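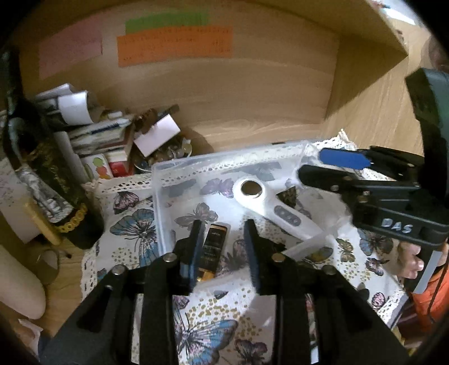 By the Illbridge Open Course team
September

Filed under: Everyday Statistics / Reading the Claims

Chapter 4. What a Survey Can Sell

Most of us believe we are hard to fool with numbers. The people who write advertisements seem to believe otherwise, and they have sales figures to guide them.

Take a claim of the kind found on packets, posters and shop websites: "Nine in ten users saw smoother skin." It sounds like the result of a test. Before accepting that, we would want to know who the users were, how they were chosen, what they were asked and what they were comparing their skin with. The small print usually answers one of these questions and leaves the rest alone.

The main case in this chapter is a face cream called Brallex, sold by a firm in Nendholm. Its makers sent a free jar to 3000 customers on their mailing list. Four weeks later they asked each of them to fill in a form, and 400 did so. Of those, most ticked "agree" or "strongly agree" beside the words "My skin feels better". The advertisement that followed spoke of "a trial of 3000 women". The form had never asked whether the customer was a woman.

Look first at the missing replies. There were 2600 of them, far more than were returned. Perhaps those customers were busy. Perhaps they tried the cream twice and gave the jar away. We can't tell, and neither can the firm, yet the advertisement is written as though silence were a kind of approval.

Then there is the question itself. "My skin feels better" doesn't say better than what. Someone who starts a new cream in March may well feel an improvement by April with no cream at all, when the heating goes off and the air indoors is less dry. Without a second group using a plain cream from an unmarked jar, there is no way to separate the product from the season, or from the pleasure of being sent something free.

A later study in Kaewkla did include such a group, with 600 people divided equally between Brallex and an ordinary moisturiser. The two groups gave much the same answers. Readers may like to guess which of the two studies appears on the packet.

None of this shows that the cream is useless. It may be a perfectly decent moisturiser. The trouble lies with the word "trial", and with how much we let it do for us. Section 4.1 begins with the forms that never came back.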